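Pollex opens orders for its Kitchen Bench kit for robot arms

Dokenside, Aug 16, 2021

Pollex, a small company that makes practice stations for robot arms, opened orders today for its new kit, called Kitchen Bench. The kit is a child-sized toy kitchen prepared for use with a table-mounted arm, together with a set of loose objects and a booklet of tasks. It is meant for university labs and for small teams that want to test how well an arm can pick up and put down things in a home setting.

The company worked before on flat test boards with pegs and holes. According to Pollex, many customers asked for something closer to a real room, but they did not have the space or the money to build a full kitchen. A toy kitchen fits in the corner of a normal office, and the arm can reach most of it from one mounting point.

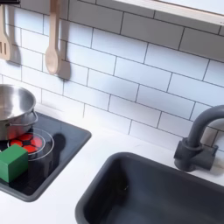 The booklet contains 138 tasks in 12 groups. The first groups are simple, for example to move a block from one side of a pot to the other. Later groups ask the arm to work close to a wall, to take a utensil from its hook or to put an object down inside the sink. Each task has a start position, an end position and a time limit. The user decides how the arm is controlled — by hand, by a script or by a trained model — and the booklet gives the same score sheet for all of them.

Pollex says that the metal pot was the most discussed item during the development. Shiny surfaces are difficult for many cameras, and some early users wanted a painted pot in its place. The company kept the metal one and will sell a matte pot separately.
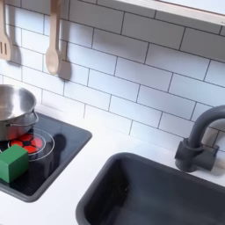 Green block and steel pot on the stovetop, with the burner pattern lit in red.

The kit was tried for several weeks at Gallitz, a training workshop in Dokenside which teaches automation to technicians. The workshop liked that the kitchen can be put back in its start position quickly, because the booklet shows every object in its place. It was less happy with the mounting plate. The holes did not match one of its older arms, and an adapter had to be made in the workshop. Pollex says that a second plate with more hole patterns will come in October, free of charge for those who order before that month.

Dhillon, the distributor for the kit, will keep about 200 units in stock. The basic kit costs 423 dollars without shipping. The arm, the gripper and the cameras are not part of the price, and buyers should check the reach of their arm before they order. A drawing with all the distances can be requested from Dhillon by email.
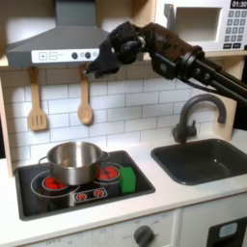
What comes in the box

The toy kitchen in parts, the mounting plate, the steel pot, two wooden utensils, a green block, the printed booklet and a bag of screws. Building it takes one afternoon for two people. Spare blocks and utensils can be ordered one by one.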